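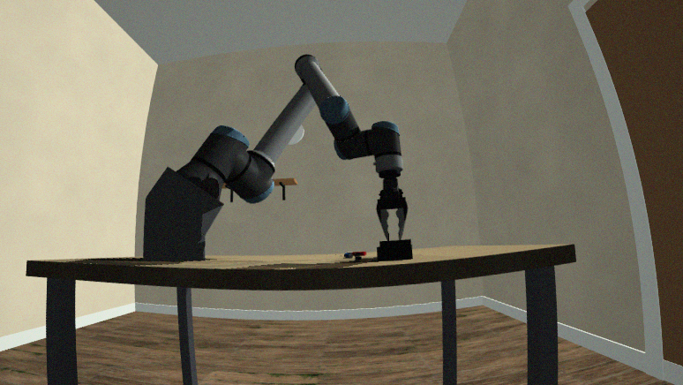

Vestamley Institute, Trade and Foreign Policy Desk

The new partnership with Cirnis was announced over lunch, which may explain the applause. The communiqué promises "deeper engagement" with the island republic, 400 scholarships and a permanent trade office. It does not say who pays for any of it.

I have read the text three times. Of its 44 commitments, most begin with "explore" or "encourage." Ruan Van Wyk, who spent years negotiating fishing rights in the region, was blunt when I called him. "You can explore something forever," he said. "Ask them what has a budget line."

I asked. The ministry sent me back the communiqué. 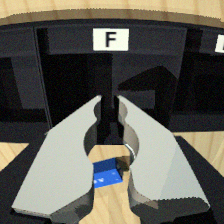 The last agreement, the Pudolent Accord, was supposed to bring 1,000 small exporters into the market. By the ministry's own count, 70 signed up – and that includes firms that filled out the form and never shipped a thing.

Vasanthi Miah, an economist who backs the new deal, thinks I'm being unfair. Trade ties take a decade to show results, she told me, and the office alone will save exporters months of paperwork. Maybe so. But the office has no address yet, and the scholarships have no opening date. A review is planned for May, to be carried out by the same people who wrote the text.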